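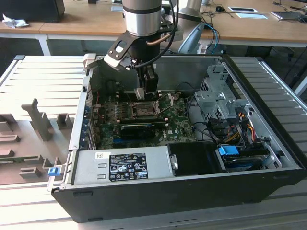
The old tower on its side, cover off and the processor socket standing open.

Tue 24 February

I have been promising a post about the old computer since before Christmas, and a couple of you have written to ask whether I had given up on it. I haven't! It has just been one of those winters where everything takes twice as long as it should, and most evenings I would rather sit with a blanket and a mug of something than squint at tiny connectors. But I finally got going, and I have a lot to say, so go and put the kettle on.

For anyone new, this is the desktop that lived under my desk for most of the years we were in Enderville. It did the household accounts, it held all the photos from the Eresau trips, and it played the same four albums on repeat while I painted the back bedroom. It came with us when we moved to Trundesby, went straight into the closet under the stairs, and stayed there with a box of Christmas lights on top of it. Every so often I would open the closet looking for the vacuum and feel guilty.

So the question was whether to give it another life or take it apart and be done with it. My heart said the first and my head said the second, and I spent far too long going back and forth. In the end I decided to open it up and have a proper look before deciding anything, and I'm very glad I did, because I had forgotten how much I enjoy the inside of an old computer.

I do mean enjoy. A laptop these days is all one flat thing, and when you get the bottom off there is hardly anything to see. An old tower is more like a little town. There is the big green board in the middle with everything built up around it, the graphics card lying across it like a long low warehouse, the row of slot covers down one wall, and then the gray metal drive cage off to the other side with all its little perforations. I could stare at it for ages. My mother used to feel the same way about sewing baskets.

The wires are what frighten people, I think. They used to frighten me. There's a fat bundle in there from the power supply, red and yellow and orange, and it looks like the sort of thing where pulling the wrong one ends the movie. But they all gather into black connectors, and the connectors mostly only fit where they are meant to fit, and once you've unplugged a few on other machines you stop holding your breath. The black cables looping over the board are the ones I find more annoying, to be truthful. They are always lying across the exact thing you want to get at.

I do like the bits of blue plastic. There's a blue latch by the drive bay and a blue tab down at the corner of the case, and I remember being so pleased the first time I noticed that sort of thing, years ago, on a different computer. On that one, blue meant "this is a part you are allowed to touch." I don't know if every maker stuck to that, but it's a kindness to the nervous beginner all the same, and I wish more household things did it. My washing machine could use a few blue tabs.

Now, the processor. This was the part I had been putting off. The socket is the square in the board where the processor sits, and over it there's a silver frame with a lever. On the first one I ever opened, the lever made a creak that took a year off my life. I was sure I had snapped the board in two. I hadn't, and I've since read plenty of accounts from people who had the same fright, so if you are doing this at home and it groans at you, take a breath. Lift the lever, lift the frame, and after that keep your fingers and your sleeves well away from the middle. The contacts are very fine and they do not forgive. I once caught one with the cuff of a cardigan, and that was the end of a perfectly good board.

I now wear a tight long-sleeved T-shirt for this kind of work, and I take my bracelet off and put it in the dish by the sink. I also unplug the computer the night before and hold the power button in for a bit, which I was taught to do a long time ago and have never dropped. And I leave the power supply itself sealed, always. I'll take the screws out and lift the whole silver box away in one piece, barcode sticker and label and all, but I will not open it, and please don't you open one either. They can hold a nasty charge after they're unplugged, and there's nothing inside one that I need.

What I do want out of it is the hard drive. That's really why I kept the whole computer for so long, if I'm being fair. The Eresau photos are on there - I think. I copied them to a disc at some point, and I have the disc, and the disc does not read anymore. There ought to be 1721 pictures in the main folder. I know the number because I wrote it on a sticky note and put it inside the front cover of my address book, which is the sort of thing I do, and then I forgot what the number was for until I found the note again in July and it all came back to me. The big walk up to the lake should be in there, and the guesthouse with the green shutters, and the dog that followed us for a whole afternoon.

I've bought a little adapter so I can plug the drive into my laptop, and I'm trying not to get my hopes up. The drive comes first, and then I can make up my mind about the rest.

The graphics card I may keep as well. It was not a fancy one even when I got it, but I remember saving up for it, and I remember the drive out to Pacheco to get it from a shop that had it on sale for 50 dollars less than anywhere else. We had lunch at a place with a tiled floor and I kept the bag on my lap the whole time. It makes no sense at all to hang on to a graphics card for the sake of a lunch. I'm going to do it anyway, probably, at least until the next time I clear out the drawers.

A word about dust, for those who asked. I used a soft paintbrush that has never had paint on it, and I took my time. You can buy the cans of air, and they are very satisfying, but they also blow everything into the next room. If you do use one, hold the fan blades still with a finger or a pencil so they don't spin. And do it outside if you can, on a dry day. I once did a tower on the kitchen counter an hour before people were coming for dinner, and I was wiping gray fluff off the salad bowls until the doorbell rang.

Having the case flat on its side has made all the difference to my back, by the way. For years I worked on computers standing up, the computers I mean, with me kneeling on the floor next to them with a flashlight in my teeth. Lay it down on something solid at a decent height and you can see right into it, and the screws stay where you put them instead of dropping down behind the board. I still lose some. I keep a muffin tin for the screws now, a cup for each part, with a scrap of paper in each cup to say which is which. There were 14 screws in the front cup alone the last time I did one of these, and I would never have remembered where a single one of them went.

The muffin tin has been so useful that I've had to buy another one for muffins.

So where have I landed? I think it will come apart. I looked into making it work again, I really did, and I made a list of what I'd need, and by the end of the list I could have bought a secondhand machine that would do everything better and hum a good deal less. There's also the matter of where it would go. We have less room in Trundesby than we had before, and the spot under my desk now belongs to the paper shredder and my good slippers.

The bare case I'll take over to the recycling center on the far side of town, where they have a separate bay for metal. The board can go in with the electronics. If any of you have a use for the drive cage, or for the black plastic duct with the little silver handle, speak up soon. I'm told people make planters out of old cases, and I have seen one with herbs growing in it, but I know myself, and I know I'd end up with a rusty box of dead parsley by the back steps.

I'm going to give it 2 more evenings this week, the first one for getting the drive out and the second for seeing what's on it. I'll write again when I know, whichever way it goes. If the lake pictures are there, be warned that you will be seeing a great many of them.

And a thank you to the reader who wrote in with the tip about using a strip of masking tape to label cables before unplugging them. I have a roll of it here, and a pen that writes on it, and I've already labeled two things that didn't need labeling at all.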